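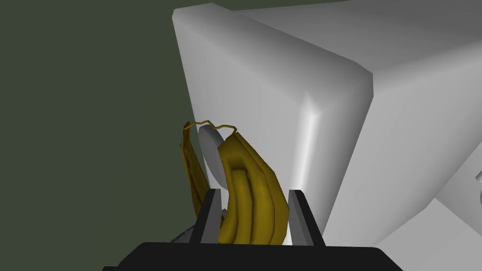
Home | Projects | Meeting notes | People | Contact

Teleop group, catch-up meeting, 23rd December
4 min read

Present: Birgit Baumgart, Henrik Brandes, Ekkachai Thaweesak, Ute Kramer, and me (Marlene Nolte, typing as fast as I can). We started late because the room was double booked again, so some of the end is thin. Shout if I got you wrong.

1. Last time's notes

Fine with everyone. Henrik wanted it noted that he did send the cable list to Kernico, it just went to the old address. Noted, Henrik!

2. The banana peel task

Most of the meeting went here, no surprise. Ekkachai has been driving the simulated arm by remote control and recording himself picking up the peel, and he talked us through how he does it. He comes in low with the fingers open, lines up on the thick part of the peel and leaves the narrow strips alone. If you go for a strip you get a long floppy thing swinging about and then you spend the rest of the run chasing it. I tried it myself last week and can confirm, I was hopeless.

Birgit asked if the low approach is a good habit to teach, given that the wrist camera sees so little of the room from down there. You get the fingers and the peel, a lot of white box, and a big patch of dark green wall, and that's your lot. Ekkachai said he steers by the fingers anyway at that point and only looks at the wide view on the way in. Ute would like people to pause before closing, just a breath, so there is a clean moment in the recording where the gripper is lined up but still open. We argued about this for a while (Henrik thinks the pauses get copied and we end up with an arm that dithers). In the end we agreed to try it both ways: Ute records with a pause, Ekkachai without, same start positions, and we look at them side by side in the new year.

Then the stringy bits. I love them, I think they make the peel look properly disgusting, but Henrik says they slow the simulation down whenever they touch something, and the person driving feels it as a lag in the hand controller. Birgit doesn't want them gone altogether. Henrik will try making them look the same but not collide with anything. If driving still feels sticky after that we'll talk again.

3. Hand controllers

We have two of the Allolix ones and the trigger on the older one is tired. You squeeze and nothing happens, and then the fingers snap shut all at once, which makes for awful recordings. Ekkachai threw out seven runs over it. Until it's fixed please use the newer one for anything you want to keep and leave the old one for practice. Ute is going to open it up. She has done this before with a keyboard and is weirdly looking forward to it.

Birgit also asked us all to stop changing the motion scaling without putting it back. She sat down after somebody and nearly sent the arm through the wall with a tiny flick of the wrist. (It was me. Sorry, Birgit.) Henrik will add a reset when you log in.

4. Guiding the real arm by hand

Short item. The question was if we should also collect runs where you hold the real arm and walk it through the motion, the way we did back in May. Ute is for it, she says new people get the hang of it in one afternoon and remote control takes them a lot longer. Ekkachai is less keen, you get your own hands in the camera view and you can't feel what the gripper is going to do. I'm somewhere in between. We'll do three sessions on the Kröger bench and compare, and I'm happy to be the one pushing the arm around. Somebody please find something to stand in for a peel, I am not eating that many bananas.

5. Naming recordings

Please, please write in the notes box if a run was a drop, a miss or a good one. "ok i guess" is not a label. Birgit will put a short list into Veltusell so you can just click.

6. Anything else

Henrik asked about the heating. No news.
Ute has spare keys for the lab over the break, message her first.

To do
Ute: paused runs, old controller
Ekkachai: runs without the pause
Henrik: peel fibers, scaling reset, cable list to the right address this time
Birgit: label list
Marlene: hand guiding sessions, book the room properly

Next meeting is the first week we're all back, same room if I can get it.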